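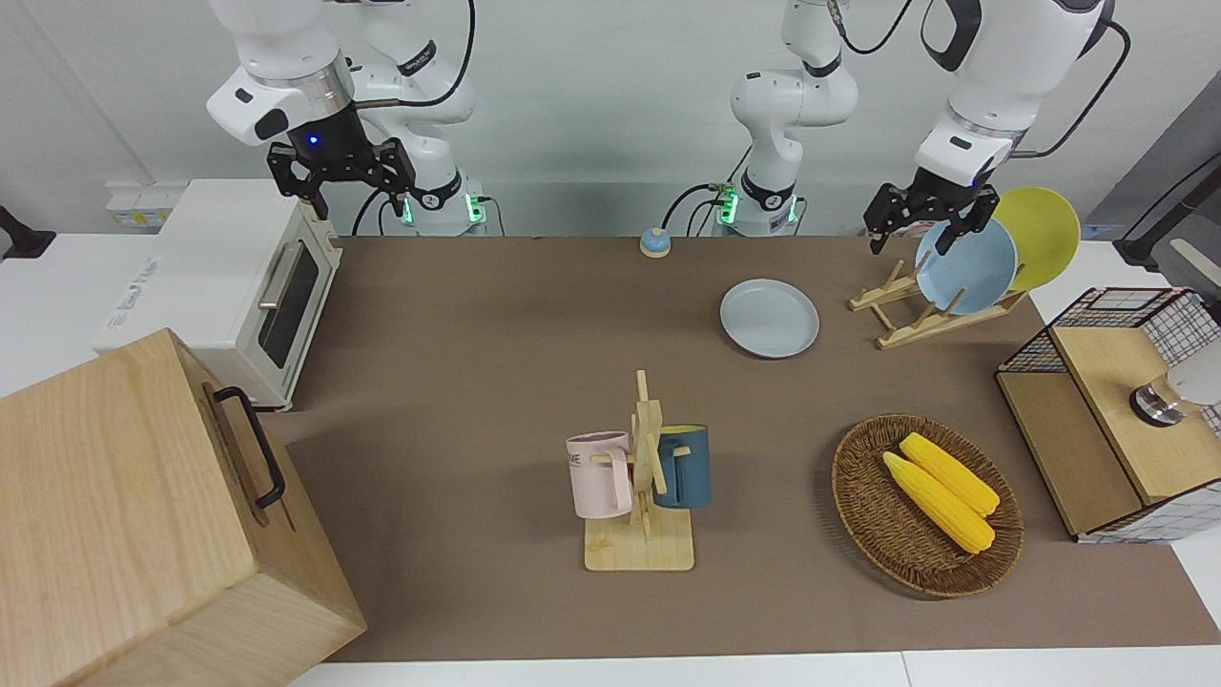
Robot arms over the table, with a light blue plate in the wooden dish rack.

About Iradel

Iradel is a small news service that reports on court cases involving public money. We follow proceedings against mayors, council officers, contractors and heads of public bodies, from the first filing to the last appeal. We publish in English and keep a public register of every case we have covered.

What we cover

Most of our reports deal with three kinds of case: misuse of public funds, bribery in the award of contracts, and disputes over whether an investigating body has the power to act at all. The third kind gets little space in the daily press, as the hearings are long and often end in an adjournment. We go to them anyway. A ruling on jurisdiction can decide whether a case is ever tried.

We also report on civil claims to recover money or property, and on applications for documents under freedom of information rules. We do not cover private fraud unless a public body is a party to the case. We do not cover elections, except where a result is being challenged in court.

How we started

Harpreet Paquette set up Iradel after leaving a regional daily where she had been courts reporter. For the first year it was an email bulletin sent out on weekday evenings, with a list of the next day's hearings and short notes on that day's. Ognjen Softić joined to build the case register, which at that point was a spreadsheet, and the website followed.

The register now holds 714 cases. Each entry gives the parties, the court, the charges or claim, the dates of hearings and the present position. Where a judgment has been made public we link to it. Where it has not, we say so.

Who we are

Harpreet Paquette – editor. Commissions and edits all reports and deals with legal complaints.

Ognjen Softić – register editor. Checks each entry against court lists and keeps the site running.

Sang Doãn – senior reporter. Covers procurement and construction cases, including the long-running Trutholm harbour proceedings.

Châu Cao – reporter. Covers appeals and asset recovery.

Thắng Ninh – documents and translation. Handles information requests and translates judgments for publication.

We also use about 12 freelance reporters, who attend hearings we cannot get to ourselves. Their names appear on their reports. A freelance who has worked for a party to a case in the past three years may not report on it for us.

How we work

A person who has been charged is described as charged, and a person who has been cleared is described as cleared in the headline of the report and at the top of the register entry. We do not remove entries after an acquittal, but we will add a short statement from the person concerned if they ask for one.

Before publishing an allegation that has not been made in open court, we contact the person it concerns and give them at least two working days to reply. If they reply later than that, we add the reply to the report and note the time it was added.

We use unnamed sources rarely. When we do, the editor must know who the source is.

Corrections are printed at the foot of the report they relate to and listed on the corrections page. Spelling mistakes are put right without a note – everything else gets one.

Money

Iradel is paid for by subscriptions from law firms, libraries and newspapers, and by reader donations. Reports are free to read for everybody. Subscribers pay for the daily hearings list, register alerts and bulk downloads.

Our largest subscriber is the law firm Đặng, which takes alerts for its research department. Prolton, a software company, hosts the register at a reduced rate. Neither sees our reports before they are published. We do not accept money from political parties, serving politicians or companies that are party to a case in the register.

Our accounts for the past year were put online in July and can be found under Documents.

Contact

Story tips, complaints and requests for correction should be sent through the contact form. Please give the register number of the case if you have it. Documents can be sent by post, but please keep the originals, as we cannot promise to return them.

Page last updated 8/15/25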